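Home | Forums | Furniture and Wood | Search | Log in

Thread: Soap finish or oil for a pale kitchen table?

baldur_k
6 Sep 2020
Hello all. English is my third language, so please be patient with me. We have moved to a flat in Jendetside and bought a used table from the Drilholm workshop. The seller could not say with what it was treated. He asked for 800 and I paid 700, because one leg needed new glue. The leg is good now and my question is only about the top.

I want to keep it as light as it is. My wife's parents had a table which was oiled every year with ordinary linseed oil, and it became orange like a pumpkin. I do not want this. But we have two children who draw and eat and spill, so it must have some protection.
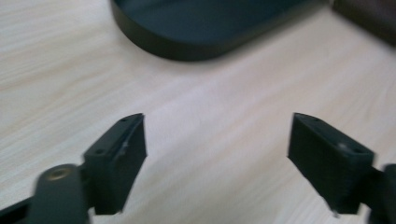
The seller thought it was ash, but I am not so sure of it, and I would be glad if someone here could tell me how to find out. Before I do anything I must know if there is already a lacquer on it. The color is almost like cream, with thin lines in gray and honey, and there are some softer, darker streaks in the middle. I would like these streaks to stay visible, but not to become stronger. Is soap the right choice for me, or should I take a white oil?

Baldur Ketilsson

tornow_bench
Drop of water test. Put one drop in a place where it doesn't matter and wait ten minutes. If it sits there like a bead, you have lacquer or a lot of wax, and soap will do nothing for you. If it goes in and leaves a dark spot, the wood is open. Report back before you buy anything.

Sigrún Lund
I have had soap on my kitchen table for many years and I would choose it again. You take natural soap flakes, dissolve them in hot water, let it cool and wipe it on with a cloth. The first time you do it three or four times, with drying between. After that I do it when the surface starts to feel dry. The wood stays light and you can repair a stain yourself in one evening.

mrs_ravn
Sorry, but I can't agree with Sigrún. Soap is lovely if you have no children. Mine put grape juice on a soaped table and I was sanding for half the weekend. White hardwax oil, two thin coats, and then you can forget it for a long time. It costs more, yes. I paid 37 for a small can and half of it is still in the cupboard.

Sigrún Lund
Then it was maybe not enough soap in the wood. A new soap finish is weak, it gets better with every treatment. And when your oil gets a scratch, you must also sand – so I don't see the big difference.

mrs_ravn
You don't have to sand the whole top for one scratch! You rub a little oil in with a fine pad. But we have had this discussion before, you and I :)

baldur_k
Thank you for the quick answers. I made the test under the edge and also on the top. Both drops went in, slower on the top. There is a weak dark ring from the second one, I hope it will go away.

tornow_bench
It will dry out. Slower on top means there's probably an old finish that is mostly worn off. Go over it with 100 grit only if it feels rough, otherwise start finer. Always with the grain. And do the underside too, at least once, or the boards can start to cup.

baldur_k
It feels smooth, so I start finer. One more thing: must all the old finish be gone before soap? And does white oil look like paint? I am a little afraid of this.

mrs_ravn
No, not like paint, if you wipe off what doesn't soak in after a few minutes. Test it on the underside first.

Sigrún Lund
For soap, yes, the old finish should be off or you get patches. Try both on the underside, next to each other, and look at them in daylight the next day. I still say soap.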